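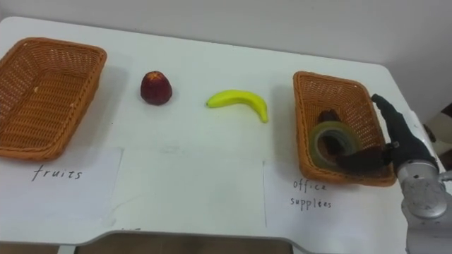
Page 16

Clelleck sorting set: README

Clelleck is the tabletop sorting set made by the robotics club at Clunddale. It was recorded for the spring project, in which members had to teach an arm to put loose items into the right basket by reading a handwritten label. The set is small and meant for learning. Please don't use it to compare one method with another.

The task

Two woven baskets stand on a white table, one at each end. Each has a sheet of paper in front of it with its label written by hand: "fruits" on the left and "office supplies" on the right. Items start on the bare table or in a basket. An episode is complete when every item is in the basket that matches it and the arm is clear of both.

Labels were swapped for part of the recording. Check the layout field before you assume left means fruit.

Contents

319 episodes in total
108 of these with the labels swapped
19 marked as failed and kept on purpose

Items include an apple-shaped red fruit, a banana and a roll of clear tape. The full list is in items.txt, using the names members gave at the time, so spelling varies.

Each episode folder holds the head view, the arm positions, the gripper opening and a one-line instruction. Instructions were typed by whoever was driving. Some say "put the fruit away", others name every item in order. We have left them as they were.

Known problems

The tape roll is hard to grip when it stands on edge. Most of the failed episodes are tape.

White paper on a white table gives weak edges. Members who tried to find the label sheets by outline had poor results and went back to finding the writing first.

In the early episodes the baskets were not put back to the same angle between runs. Trinidad Cabral later marked their places under the table edge, but the first folders have not been redone.

Using the set

Copy it from the club drive into your own folder before changing anything. Run check.py first; it lists missing files and stops. The Zerwood loader from last year will open these folders if you set the rate by hand.

Hartmut Wendt looks after the drive and can add new members. Corrections to labels go to Trinidad, with the episode number and the line you want changed.

Last edited September. Swapped-label episodes now have their own index file.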